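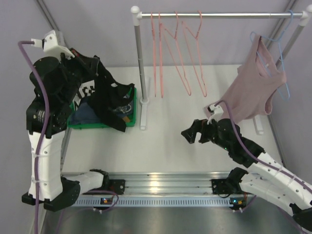 About Nokance

Nokance is a clothing repair and alterations business. We take in garments that have torn, worn thin, shrunk or stopped fitting, and we return them in a state to be worn. We have two shops, one on Onel Street in the centre of town and a smaller one at Totero, near the ferry wharf. All the sewing is done at Onel Street. Totero is for drop-off, fittings and collection.

The business began as a dry-cleaning agency with a mending bench out the back. Customers would bring in a jacket to be cleaned and ask whether the lining could be fixed while it was there. Over time the mending bench had more work on it than the cleaning counter, and in the end we gave up the agency and kept the bench. We still don't do dry-cleaning, although people ask for it most weeks. The cleaner two doors down from Onel Street will look after you.

What we do

Most of our work is trouser hems, zips and knees. School uniforms come in heavily over the summer holidays, and formal wear picks up from November, when the end-of-year functions start. We reline coats, replace elastic, move buttons, take in and let out waistbands, and darn jumpers by hand or by machine depending on the gauge of the knit. We also patch workwear, including heavy cotton drill, but we can't alter anything certified as flame-resistant or high-visibility. 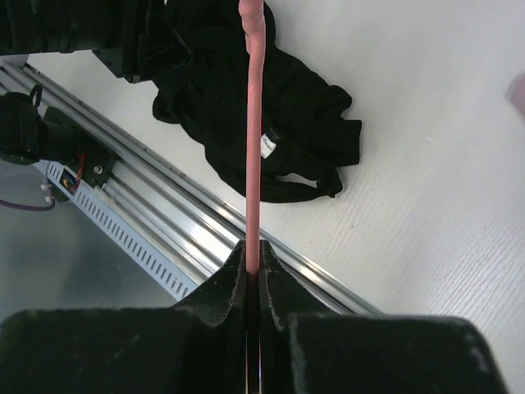
Prices are set by the job and quoted before we start. If we open a seam and find the cloth underneath won't hold a stitch, we ring you before going any further. You can collect the garment as it is and pay nothing, or we can talk about a patch in a different fabric. Some people like a patch that shows. Others want a repair that can't be seen from across a room, and on plain wool that is usually possible. On satin it usually isn't, and we will tell you so at the counter.

Our people

There are 13 of us, counting the part-timers. Some trained in tailoring, some came from theatre wardrobe or upholstery, and a few learned on the job. New starters spend their first months on hems and buttons, then move to zips, and after that to linings. We pay for that time in full. It is slow work to learn and we would prefer to train someone properly than hurry them on to a customer's good coat.

The Vídalín fund

In May 2024 we opened the Vídalín fund, named after the old haberdashery whose thread and button stock we bought when it closed. The fund pays for repairs to winter coats, school uniforms and interview clothes for people who can't meet the cost. Referrals come through schools and community health centres, and no paperwork is asked for at the counter. So far it has covered 1,747 repairs. It is paid for by a share of our takings and by the jar next to the till at each shop. Coins are fine.

Uncollected clothing

We hold finished work for six months and send two reminders. After that the garment goes to the charity shop at Totero, cleaned and pressed. If you think you have left something with us, please ring before you give up on it — we keep a written record of everything that has gone out.
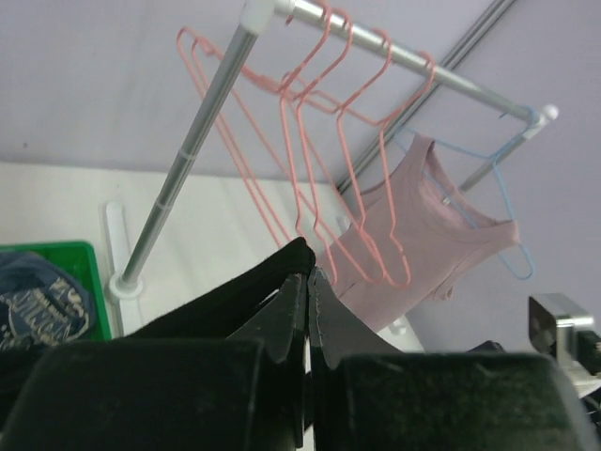

One Totero customer wrote to tell us that she had three years' wear out of a coat she'd been ready to throw away, and that the new pockets were deeper than the old ones. She also asked for later opening hours near the wharf, "even if it's only the one evening". We have since started opening late at Totero one evening a week.

Visiting us

You don't need an appointment for repairs. Fittings for formal wear do need to be booked, at either shop. Please bring the shoes you plan to wear, and wash everything before you bring it in. Parking at Onel Street is behind the building, with the entrance off the lane.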